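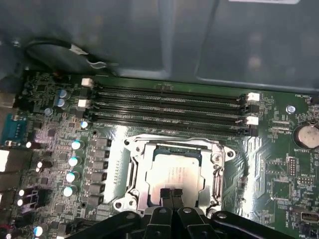 6.3 Vormachen der Teilaufgabe »Prozessor« durch Handführung

Dieser Abschnitt gilt für Arbeitsplätze mit Flelico-Steuerung ab Menüstand 22. Die Anmeldung am Bedienteil und das Einrichten des Benutzers sind in Abschnitt 6.1 beschrieben.

Voraussetzungen:
– PC-Gehäuse liegt auf der Seite, Seitenblech abgenommen, Netzstecker gezogen
– Werkzeugdaten des Greifers geladen (Satz 1083)
– Lastrahmen des Sockels geöffnet
– Bedienperson trägt ein geerdetes Armband

VORSICHT: Die Kontakte im Sockel verbiegen schon bei geringer seitlicher Kraft. Den Arm nie mit geschlossenem Greifer unter die Höhe der Speicherbänke führen, solange der Prozessor nicht gefasst ist.

1. Betriebsart »Vormachen« wählen und Zustimmtaster in Mittelstellung halten. Der Arm lässt sich nun von Hand bewegen.

2. Arm am Handgelenk fassen, nicht an den Fingern. Den Greifer über das offene Gehäuse führen und dort anhalten. Diese Stellung mit »Punkt setzen« als Anfahrpunkt speichern.

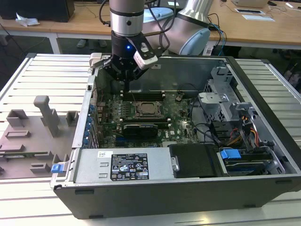 3. Greifer senkrecht absenken. Die Drehung um die Werkzeugachse vorher einstellen und beim Absenken nicht mehr ändern. Die Aufzeichnung läuft ab dem ersten Tastendruck auf »Aufnahme«.

4. Finger an den Kanten des Prozessors schließen, 2000 ms warten, dann anheben. Kürzere Haltezeiten werden bei der Auswertung als Durchfahrt gewertet – die Greifstelle fehlt dann im Datensatz.

5. Zum Ablagepunkt fahren, Finger öffnen, »Aufnahme« erneut drücken.

Hinweis: Pro Variante sind 3 gültige Durchgänge erforderlich. Abgebrochene Durchgänge im Menü »Sitzung« verwerfen und nicht überschreiben.

6.4 Vormachen mit Fernbedienung

Bei Teilaufgaben tief im Gehäuse ist die Handführung ungeeignet, da die Hand die Sicht auf die Finger verdeckt. Hierfür das Masri-Handgerät verwenden. Die Geschwindigkeit ist in Stufe 1 zu belassen. Netzteilkabel und Laufwerkskäfig begrenzen den Fahrweg; beim Anfahren ist auf den gesamten Arm zu achten, auch auf Handgelenk und angebaute Leitungen.

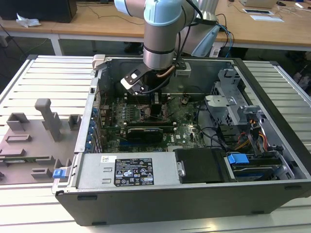

Bei Berührung des Gehäuses schaltet die Kraftüberwachung den Arm in Halt. Zum Freifahren nur die Z-Achse freigeben und nach oben fahren, danach den Durchgang verwerfen. Spricht die Überwachung mehrmals an derselben Stelle an, ist der Anfahrpunkt nach 6.3, Schritt 2, neu zu setzen.

Nach dem letzten Durchgang die Sitzung schließen und unter dem Kürzel der Bedienperson ablegen. Das Zusammenführen mehrerer Sitzungen beschreibt Abschnitt 6.5.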